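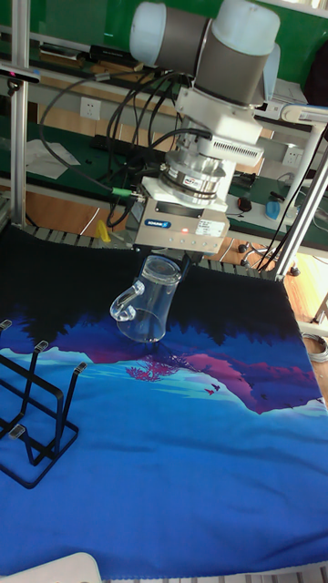

Ekileo double-wall kettle, 21 months on

I bought the Ekileo when our old stovetop kettle started to rust along the seam. It replaced a Markex that had lasted most of a decade, so it had something to live up to. I make tea for two people, morning and late afternoon, and coffee when we have visitors.

Boiling is quick enough. Two mugs' worth is ready before I have found the tea and rinsed the strainer. A full kettle takes a good while longer, and it gets loud in the last minute. If your kitchen opens onto a bedroom, you will hear it there.

The outer wall stays cool, and it keeps the water warm for a second cup. The handle is wide and has room for a whole hand. The lid is the weak point. It pulls straight off, and after a boil it drips on the counter unless you turn it over right away. My sister-in-law Rekha Annamalai has the same model and keeps a saucer next to hers for the lid.

Pouring is good at a normal angle. Tip it too fast and water runs down under the spout – this happens mostly when it is filled past the top line. For a small teapot I fill it halfway and have no trouble.

We have hard water in Mokport, and scale shows on the base after 5 or 6 days. White vinegar and water, left for half an hour and rinsed twice, takes care of it. The mesh filter in the spout comes out for cleaning, but the clip is thin. Mine snapped in the second winter. Ekileo sells the filter only as a set of 2, part number 2649, and the set was on back order for most of May.

I also tried the Ostrowski that Xiomara Tillman has at work. It is quieter and has a hinged lid, but the handle gets hot and the cord is too short for my counter.

I would buy the Ekileo again at the sale price. At full price I would look for one with a hinged lid first.

Updated 13 May 2019: the new filter came and fits.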